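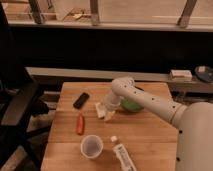

Episodes from the Onberg table are failing the sync check in the Runton recorder, and the failures have gone up since the camera settings were changed. The recordings look normal when played back by eye. The joint log and the fixed camera drift apart over the length of an episode, so by the end the gripper position in the log is ahead of the gripper in the video. It shows most clearly on the crumpled white item under the gripper, where the log says the fingers have closed and the video still has them open above it. For large slow moves it would be easy to miss.

Ticket: Onberg table, video and joint log out of sync
Opened: Dec 15, 2025
Product: Runton recorder, with Chevalier export
Priority: normal, raised to high (see update 2)
Status: closed, with one item left open

What we expected
Video and joint log start together and stay together to the end of the episode. The check allows a gap of 4 frames at the last grasp. Anything over that is marked bad and kept out of the training set.

What we got
134 episodes marked bad out of the current batch of 1000. The batch before it had 14. Same arm, same table, same instructions to the operators. Long episodes fail more often than short ones. Sorting episodes, where the arm visits several objects before it stops, are the worst.

Already tried before opening the ticket
Restarted the recorder between episodes. No change.
Swapped the network cable on the camera side. No change.
Recorded a few episodes with the arm parked and the camera running, to see if the camera alone dropped frames. The frame numbers had no gaps, so we do not think frames are being lost.
Ran the sync check on a different machine. Same episodes fail.

Reply from support
Thanks for the clear notes. Please send one good episode and one bad episode, both raw, before the Chevalier export. Please also send the camera settings file from before and after the change. If frames are not being dropped, the next thing to look at is whether they are evenly spaced. The recorder writes its own time for each joint reading but trusts the camera's frame rate for the video.

Update 1
Raw files uploaded, one good and one bad, both the same task: pick up the green ball and put it down at the left. Settings files are in the same folder. The only line that differs is exposure, which went from fixed to automatic. It was changed in the evening because the white squeeze tube and the clear cup were washing out under the lamp and the labelers were complaining about it.

Reply from support
That line is very likely the cause. With exposure on automatic, this camera is allowed to slow down when it wants more light. It does not skip a frame number when it does that, so your gap test will not catch it. The recorder then plays the frames back at the fixed rate and the video ends up too short for the log. Please set exposure back to fixed, record the same task again at the same length, and run the check. Do not delete the bad episodes yet.

Update 2
Set exposure back to fixed. Recorded the ball task and two of the long sorting tasks. All pass. Switched to automatic again to be sure, same tasks, and the long ones fail. So we can turn the fault on and off, and we agree with the cause.

Raising the priority anyway. Part of the bad batch has already gone through Chevalier and over to Hosberg, where the policy training runs. The export step does not repeat the sync check. We had assumed it did. Hosberg has stopped the run that was using those episodes until we tell them which ones to drop.

Two questions:
1. Can the 134 be repaired, or do they have to be recorded again?
2. Can the export step be made to refuse an episode that failed the check?

Reply from support
1. Most can be repaired. The camera stamps each frame with its own clock as well as the frame number, and the recorder keeps that stamp in the raw file even though it does not use it. Run the realign tool on the raw folder with the option "use camera clock". It will rebuild the video timing and leave the joint log alone. Then run the sync check again. Episodes where the stamp is missing cannot be fixed this way.
2. Yes. In the Chevalier export settings, turn on "require passed check". It is off by default, left over from the July release, when the check was still new and gave false alarms.

Update 3
Ran the realign tool overnight on the raw folder. Most of the bad episodes now pass. The rest were recorded on the first evening, when the recorder was still on the old version, and have no camera stamp. We have moved those to a separate folder and will record them again. They are nearly all sorting tasks with the small red-orange object, and it is not a hard setup to put back together.

Turned on "require passed check". Tested it by exporting one episode known to be bad, and the export stopped with a message giving the episode number. Good enough for us.

Sent Hosberg the repaired episodes and a list of the ones to drop. They have confirmed the list matches what they have on disk and have started the run again from the last checkpoint before the bad files came in.

Washed-out objects
Still need a fix for the original complaint. For now the lamp is turned down a step and exposure stays fixed. The labelers say the tube is easier to outline, but the rim of the cup is still hard to find against the wood - they would like a second look at the lamp angle. We would prefer not to move the lamp in the middle of a batch, so it will wait for the next one.

Still open
Support to add a warning in the recorder when camera exposure is set to automatic. Logged as a feature request, no release given yet. Until then the line "exposure: fixed" is on the start-of-shift checklist, above the gripper calibration.

Ticket closed by the Onberg desk. Reopen under the same number if the count goes up again in the next batch.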